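Washing and Caring for Bras and Delicates: Frequently Asked Questions

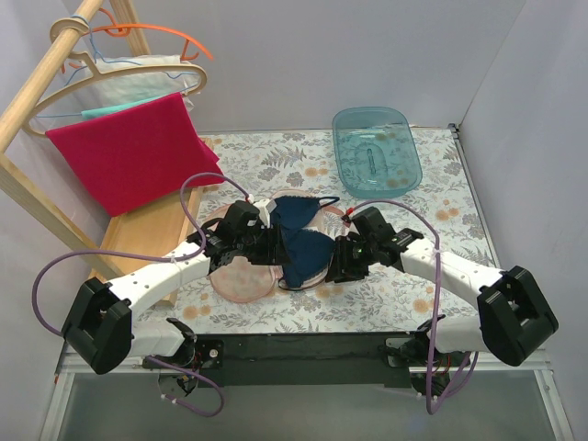
Navy bra with a pink mesh laundry bag, on a floral sheet.

Prustari Laundry, Monti Street and Clullton branches
Last updated February 17, 2025

Do I have to wash bras by hand?
No. Most everyday bras can go in the machine if they are in a mesh bag, on the delicate cycle, in cold water. Check the care label first. Silk, heavy beading and anything marked "hand wash only" should be done in the sink.

How often should a bra be washed?
After 2 or 3 wears for most people. Sports bras should be washed after every workout. Letting a bra rest for a day between wears helps the elastic recover.

What size mesh bag should I use?
One that gives the contents a little room to move. A bag that is stuffed full will not rinse well. A very large bag with one small item in it tends to twist up on itself. Fasten the zipper all the way and tuck the pull under its cover if it has one.

Should the hooks be fastened?
Yes. Open hooks catch on lace and on the mesh. Fasten them before the bra goes into the bag.

Can I put molded cups in a bag?
Yes, but do not fold one cup inside the other. The crease may not come out. Lay the bra flat, or use a rigid bra ball or cage.

Which detergent is best?
A mild liquid detergent without bleach. Powder does not always dissolve in cold water and can leave marks on dark colors. Use less than the cap suggests for a small load. Skip fabric softener, as it coats elastic fibers.

Can I wash dark and light items together?
We don't recommend it. Navy, black and red can bleed for the first few washes, even in cold water. Wash them separately or with other darks.

How do I hand wash?
Fill a clean sink with cool water and a small amount of detergent. Let the item soak for up to 15 minutes, move it gently through the water, then drain and rinse until there are no suds. Press the water out in a towel. Do not wring.

Can delicates go in the dryer?
Please don't. Heat breaks down elastic and can warp underwires. Reshape the cups by hand and dry flat or hang from the center. Hanging by the straps stretches them.

An underwire has come through. Can it be fixed?
Often, yes. If the wire is not bent, it can be pushed back and the channel stitched closed. Both branches take this repair at the counter. Allow two working days.

Do you wash delicates in your drop-off service?
Yes. Ask for the Beltska Gentle option when you drop off. Items are washed cold in mesh bags and air dried, so they are not ready the same day. We do not accept items that are 100% silk. Customers' own mesh bags are fine, but put your name on the tag.

Are mesh bags sold in the branches?
Yes, in small and large, at the counter. Clullton has been out of the large size since September. Monti Street has both.

Something came back damaged. What do I do?
Bring it to the branch where you dropped it off, with your ticket, within three days. We can't look into a claim without the ticket number.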